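Kuusisto Film and Talks Project
Second progress report to the Ernwood Heritage Fund
Prepared by Siiri Kettunen, project lead

1. Purpose of this report

This report covers the period from the first grant payment to the end of April. It sets out the state of the short film on the Kuusisto ferry crossing, the illustrated talk that goes with it, and the touring display. Spending is dealt with in section 5. The work plan agreed with the Fund has been followed except where a change is recorded.

2. Film

The script was locked at its seventh draft. The Fund's reader asked for less narration in the opening and a clearer account of the toll dispute, and both changes were made. The dispute now comes before the night crossing and takes up two short scenes in the ferry house.

Principal photography is complete apart from the exterior of the landing stage. The river was too high for the boat during the days set aside, and the owner of the slipway at Birero would not allow the crew past the upper gate. The exterior has been put back to the next period. The interior scenes were shot in the old grain store, which needed blackout cloth on the north side and a temporary floor over the drain.

A rough cut exists without the exterior. It runs slightly long. The editor proposes to trim the clerk's second speech and to drop the map sequence, which repeats material already given in the talk. I agree on the speech. The map sequence stays in until the exterior has been cut, as it may be needed to bridge the gap.

Sound is less advanced. Dialogue from the ferry house is usable. Dialogue from the stairwell has a hum on it throughout, and two lines will have to be recorded again with the actor who plays the ferryman. He is available in the next period.

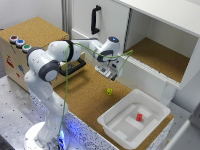

The talk has been given twice in trial form, once at Asell library and once at the Ernwood reading room. It is in two parts, with the background first and the film after, and questions are taken at the end. At Asell the first part overran and the film started late. The slides on river tolls have been cut by half for that reason. Both audiences asked for more on the boat itself, so a short passage on its construction has been added. Cable was a difficulty at both venues: the thin green cable that hangs loosely down the white arm in the picture is much the same sort of run as our projector lead had at Asell, where it caught on a chair. A longer lead and floor tape are now on the kit list. The talk is otherwise ready for booking.

3. Costumes and props

The ferryman's coat and the clerk's coat are finished. The passengers' outer clothing was hired for the shoot and has gone back. The toll board was painted by hand from the wording in the parish copy, including its two spelling errors, and will travel with the talk. The oar used in the night crossing split near the collar and has been glued and bound. It is sound enough to be shown but should not be handed round.

4. Touring display

The display consists of seven panels and one case. Text for all the panels has been written. Four have been checked against the archive and three are outstanding, all of them dealing with the years after the bridge opened. The archive at Birero answers requests slowly and I have asked for the remaining papers in a single batch.

Behind-the-scenes photographs have been chosen for the last panel. Written consent is held for everyone who appears in them.

A printed leaflet will be given out at the talks and placed beside the display. The run has been set at 1000 copies. The printer's proof had the wrong credit line for the Fund, and a corrected proof has been requested.

5. Spending

Spending is within the agreed total. The hire of the grain store came in under budget. Costume costs were over, chiefly for the lining of the two coats. The second day of boat hire was charged although the boat could not be used – the owner has offered to set the charge against the new date, and I have accepted in writing.

The leaflet is quoted at 950 euros including delivery. This falls in the next period and is not shown in the attached statement.

6. Work for the next period

Shoot the landing stage exterior.
Record the two stairwell lines.
Complete the picture edit and pass it to sound.
Check the three outstanding panels.
Approve the leaflet proof.
Confirm bookings for the talk at Asell and Birero.

7. Decision requested

The Fund is asked to agree to the exterior shoot being moved to the next period, with no change to the total grant. The slipway owner needs notice in writing, so a reply before the end of May would be helpful.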